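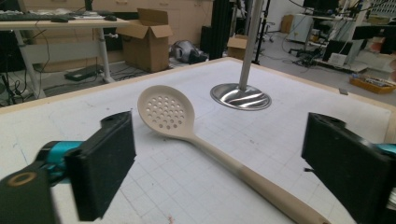 Slotted spoon on a gridded tabletop

Emergency water filters for the Merkton valley
Progress report to the Amard Fund
Period covered: October to February

Where we are

We're very pleased to send you this second report, and a bit relieved too, as the first one was mostly a list of things we hadn't started yet! The filters are bought, the first batch is out in people's homes, and the feedback coming back is far more detailed than we'd dared hope for. Households are writing to us about flow rates. One sent a graph.

A quick reminder of what the grant pays for. Merkton sits at the end of a single water main, and when the river comes up the treatment works upstream is often the first thing to go. After the last two floods, people on the lower road went several days on bottled water brought in by tractor. Your grant covers 200 gravity-fed household filters, the spare cartridges to go with them, and the training sessions and printed guides that help people use them properly under pressure, in poor light, with children asking for a drink.

Choosing the filter

We tested three units over the autumn. Two were hand-pumped and one, the Prilteck, works by hanging a bag above a clean container and letting the water find its own way down. Pumped filters are quicker when they're new and when you have strong wrists. Our testers included several people with arthritis, and for them the pumps were hard going after the first litre. The Prilteck is slower but you can hang it on a door hook and get on with something else, which settled it for nearly everyone.

We did have one worry, which was silt. River water here after heavy rain is the colour of strong tea with milk, and a fine filter will clog quickly if you pour that straight in. So we spent a good part of November on settling and pre-straining. The method we've ended up with is very low-tech: let the bucket stand overnight, ladle from the top without stirring, and pour through a folded cotton cloth into the bag. With that done, the cartridges last much longer between flushes. We tried coffee papers as well. They work beautifully and take forever.

Buying and delivery

The order went to Brouwer, who were the only supplier able to split the delivery into two lots so that we didn't need to rent storage. The first 100 filters arrived in good time. The second lot was held up by a shortage of the hose clamps and came five weeks late, and we used the gap to rewrite the guide, so it wasn't wasted. All 200 are now here.

A few bags in the first lot had a weak seam near the filling neck. We noticed it at a training session when one began to drip onto somebody's shoes. Brouwer replaced every bag from that production run, including those that looked fine, and paid the return postage. We've added a simple leak check to the handover: fill, hang, wait ten minutes, feel along the seam with a dry hand.

Training sessions

These have been the best part of the work by a long way. We run them in the evening from half past six, with the filters already hanging so people can see and hear them dripping when they walk in. Everybody gets to set one up from the box, flush it, put it away and then do it again with the main lights off and only a torch. It's noisy and rather wet, and people come out of it confident.

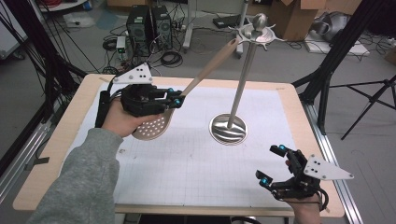 The torch exercise came from a suggestion on one of the feedback cards, and it changed the guide more than anything else we did. In daylight the arrow on the cartridge is easy to spot. By torchlight hardly anyone could find it, and several people fitted it backwards and wondered why nothing came through. We now put a strip of bright tape on the inlet end of each cartridge before it goes out. It costs pennies and the backwards fittings have stopped completely.

We've also learnt to talk more about what the filter doesn't do. It takes out bacteria and grit. It won't take out fuel, farm chemicals or salt, and after a flood the first of those is a real risk on the lower road, where most of the heating oil tanks are. The guide now has this on the front page in large type, with the plain advice that if the water smells of oil, you leave it alone and use your stored bottles. At first a few people were disappointed by this. We think it's the most useful page in the guide.

What people are telling us

We asked the first households to run their filter once a week with rainwater or river water and keep a simple log. Between them they have put 3,539 litres through so far, a figure that made us cheer when we added it up. Most of that went on gardens and washing buckets, as we'd asked people not to drink the practice water, but it shows that the kit holds up to regular use and that people remember how to work it.

Some comments from the log sheets:

"Slower than the kettle, faster than the tractor."

"Can the hose be longer? My hook is high and my worktop is low."

"Dried it out over the bath as shown. Took two days in the cold room."

The hose request has come up so often that we'd like to act on it. Brouwer can supply a longer hose as a separate part, and we think it's worth having in every kit.

Freezing is the other matter. A damp cartridge that freezes can crack inside without any outward sign, and several people were keeping theirs in the garage or the boot of the car. We sent a postcard round in January asking everyone to move their kit indoors, and we're offering a free replacement cartridge to anyone who isn't sure. We'd much rather use up a few spares than have a family trust a cracked one.

Money

Spending is in line with the budget, with one exception. The settling tests cost less than planned and the room hire came in cheaper, leaving £3,000 unspent at the end of February. With your agreement, we'd like to use it for the longer hoses and for a larger stock of spare cartridges, to be kept on high ground at the top of the village. A full breakdown is attached separately.

Next steps

The second lot of filters goes out through the spring, beginning with the farms on the far bank, which are cut off first when the bridge closes. We'll run two of those sessions in farm kitchens, as it's a long way to come in lambing season. The guide is being set in larger print, and a one-page version on waterproof card will go inside the lid of each box.

We'd love you to come to a session if you're able to. Bring a torch and wear shoes you don't mind getting wet.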